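Sketow launches postal repair service for households across Muvthorpe

23 October 2024

Sketow, the Muvthorpe repair workshop for small household goods, is opening a postal service for customers who cannot easily get to its counter. Watches, clocks, spectacles, costume jewellery and small radios can now be sent in by post, mended and returned to the door.

The service follows a trial that began in March. Over that period the workshop received 571 items by post, most of them from villages on the edge of the district where the bus runs only in the morning. Watches made up the largest share, followed by spectacle frames and necklaces with broken clasps.

Customers can ask for a mailing pack by telephone or at any of the collection points listed at the end of this notice. Each pack holds a padded envelope, a repair form and a return label. There is no charge for the pack or for the first inspection. Once an item has been looked at, Sketow will write or ring with a price, and no work is done until the customer agrees to it. If the customer decides against the repair, the item is sent back for the cost of return postage only.

Most repairs will be finished within 20 working days. Where a part has to be ordered, the workshop will say so when it gives the price.

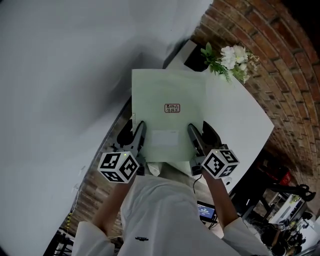 Lost paperwork was the main cause of delay during the trial. Forms came adrift from items, and labels in the customer's own handwriting were sometimes hard to read. A plain envelope gives very little away once it is in a pile with others, even one in a distinct colour such as pale green with a red-bordered label near the middle, and a sticker left almost blank is no help to the person sorting. Sketow has therefore changed the repair form so that the customer's name, postcode and telephone number all go on one tear-off strip, which is placed inside with the item. The same details should be written on the back of the envelope in capital letters.

The workshop asks customers to follow a few simple points when packing:

Wrap each item separately in tissue or soft cloth.
Take batteries out of radios and clocks and keep them at home.
Do not send original boxes or guarantee papers.
Send no more than 3 items in one envelope.
Ask for proof of posting and keep it until the item is returned.

Larger goods such as lamps, toasters and mantel clocks are not part of the postal service and should still be brought to the counter.

The new service has been set up with Bahrami, the Muvthorpe clock and watch firm, which will take on all mechanical watch work. Grultov will print the forms and supply the mailing packs. A first run of 2,068 packs has been ordered, and further packs will be printed if demand holds up over the winter.

Sketow expects the postal work to fill the quieter hours at the bench, mainly in the early part of the day. Counter opening times stay as they are, and customers who bring items in person will not have to wait longer as a result. Prices are the same for both services, apart from return postage.

All repairs carried out by post come with the workshop's usual guarantee. If the same fault comes back within the guarantee period, the item will be mended again free of charge and Sketow will pay the postage in both directions. The guarantee does not cover water damage or breakages after return.

Mailing packs are available now from the Sketow counter, the Bahrami shop and the Muvthorpe library. Packs requested by telephone are sent out by second-class post.

Ends

Notes for editors

Sketow repairs small household goods for customers in Muvthorpe and the surrounding villages. Press enquiries should be made to the Sketow office during counter hours. Visits to the workshop can be arranged on request.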